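Brarley Institute, Office of Equipment Planning
Thursday

1/ The Office of Equipment Planning is publishing a summary of its budget approach for bench-mounted robot arms in the coming year. The posts below are addressed to department heads, lab managers and suppliers who have asked how requests will be handled.

2/ The Institute will fund 17 arms in this round. Requests are due by the end of October. Departments that submitted under last year's form do not need to start over, but they must add the new section on floor space and power.

3/ Reviewers found that many of last year's requests priced the arm and little else. A complete request now covers the arm, the desk it is mounted on, the computer that runs it, cabling, spare gripper fingers and the hours of staff time needed for setup.

4/ Spare gripper fingers deserve their own line. Please budget 2 sets per arm for the first year. Fingers are treated as consumables and may not be charged to the repair fund.

5/ Floor space: our planning allowance is 5 square meters per station, including the operator's chair. Requests that assume less will be returned for revision. Rooms shared with teaching need written consent from the teaching office.

6/ Three suppliers are on the approved list: Mikik, Sabatier and Testby. Quotes from other firms are accepted if the supplier agrees to our standard service terms before the order is placed.

7/ Huguette Charpentier, Head of Procurement: "We ask every department to request the service contract price in writing. It should appear on the same quote as the hardware, with the term stated in months."

8/ Desks and stands are ordered centrally. Power strips and network cables are drawn from existing stock and should be left off the request.

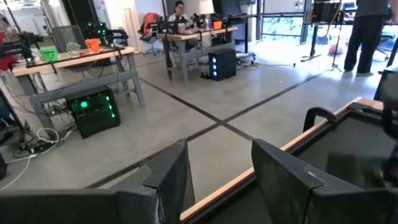

Robot arms mounted on wood-topped desks, with a computer on the floor under each desk.

9/ Delivery and installation are paid from the central account up to 1045 dollars per station. Costs above that amount are charged to the department and must be approved before the purchase order is issued.

10/ Questions on the form may be sent to Josiane Gaillard in Equipment Planning. Questions on quotes and service terms go to Procurement. The form is on the staff site under Capital Requests.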